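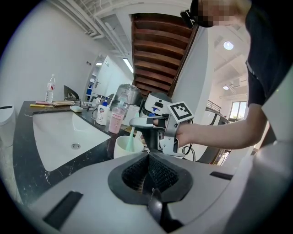 The jaws on my hand-held grippers got rebuilt again in July, and this version is the first one I plan to leave alone for a while. There are two grippers, a left and a right, printed in gray, each with a camera looking out over the jaw so I can record myself doing chores and train the arm at home on the recordings. The task I picked is tidying the area by a sink. Reaching for the teal toothbrush in the white mug is the part I keep going back to, with the square marker tag on top of the gripper so the tracking has something to lock onto. A toothbrush handle is narrow and slick, and a mug doesn't weigh much. If the jaw comes in a little low it hits the rim and pushes the mug along the counter.

## What changed

The old jaw closed on a pair of flat pads. They were fine on boxes and bad on anything round. I redrew the part with a shallow curve at the tip and moved the pivot back 7 mm. That gave me more travel for the same squeeze of the trigger. It also meant reprinting the housing, and I got the first one wrong because I had mirrored the left side and forgotten to mirror the cable exit. That one is in the scrap box.

The trigger spring is now the softer one from the Clestex kit. With the stiff spring my hand was sore after half an hour. The soft spring doesn't always return the jaw all the way, so I added a drop of dry lubricant at the pivot and that has been enough.

The cable still comes out of the underside. I tried routing it up through the handle and it pinched every time I turned my wrist. Nour Issa suggested a right-angle plug and a bit of slack tied to the forearm, and I've ordered the plug.

## Recording

I did 90 takes for this task, split into three sets of 30. The first set was slow and careful. For the second I moved the mug between takes. For the third I changed the starting position of my hands and went at a normal speed. I name the files by set and take number and write down the bad ones on paper as I go. Going back through them later takes much longer.

Tracking dropped out in several takes from the third set. In most of them I had rolled my wrist far enough that the tag faced away from the camera. I could put a second tag on the side of the housing, but then the calibration has to be redone for both hands, and I don't want to do that until the cable is settled.

## Software

The takes go through Kurkero, my pile of scripts for lining up the two video streams and the tag positions. It had a bug where the right stream started one frame late. I found it by clapping the two jaws together at the start of a take and looking for the frame where they touched. I do that at the start of every take now.

Training runs overnight on the desktop. I'll post the settings when I have a run worth copying.

Next job is the plug, then the side tag, then the soap pump, which needs a push from the top and may need a different tip altogether.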